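Wosby Bench Mat, Large, Gray

Item 215
In stock, ships in 2 days

I started selling these after I'd used one on my own bench for a couple of years and got tired of friends asking where it came from. It's a plain mat. It stays put, it gives small parts something to land on besides bare wood, and it wipes down with dish soap and a rag. I've glued model kits on mine, repotted seedlings on it, and once cut a whole set of picture mounts in an afternoon (change your blade before you try that!).

The large size is 18 inches deep, so it suits most desks and leaves you a bit of room for a mug. If you have one of the older Tasov benches with the raised lip, order the medium, or you'll be trimming the front edge like I did.
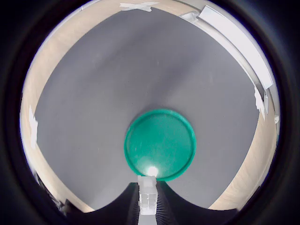
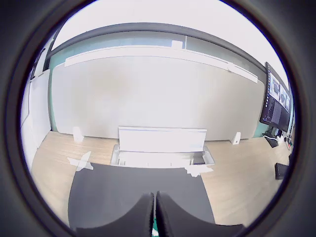
New mats come rolled, and they want to stay that way for a day or so. Lay yours face down on a warm floor overnight with a few heavy books on the corners. Please don't use an iron! I tried a hair dryer on low and that was fine, just slow.

Cleaning: soap and water, then let it dry flat. Skip acetone, it leaves a shiny patch that won't come out. White glue peels off once it's dry, and I kind of enjoy that part.

I used to carry the Sasaki mat too, and it's a bit softer if you do a lot of pin work, but I can't get it until August. The Serov one is thicker and costs more, and I still have a few in the back, so write to me if you want one.

Returns are fine within 18 days as long as you haven't cut it.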